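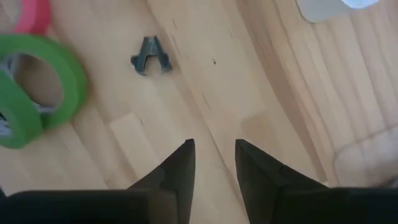

## Notas do orador: visita à célula Zaki (Inilcombe, 2023-12-15)

- Abrir com a vista da garra: dois dedos pretos facetados, abertos, sem peça entre eles. Fitas verde e vermelha na mesa, peça cinzenta mais adiante.
- Indicar que a demonstração usa o mesmo programa de maio, com 4 tarefas e um operador.
- Ciclo de recolha: aproximação, fecho, elevação, depósito. Parar em cada fase e aceitar perguntas.

## Dados

- 2291 ciclos registados; 405 com intervenção manual.
- Causa principal: erro de orientação na aproximação. Mostrar o gráfico da Lotia, sem ler a legenda.
- Sete visitantes por turno, atrás da linha. A paragem de emergência fica com o operador.

## Se houver tempo

- Comparar com a instalação de Jevcombe (mesma garra, controlador anterior).
- Não prometer prazos para a segunda célula.
- Passar a palavra ao operador e desligar o microfone.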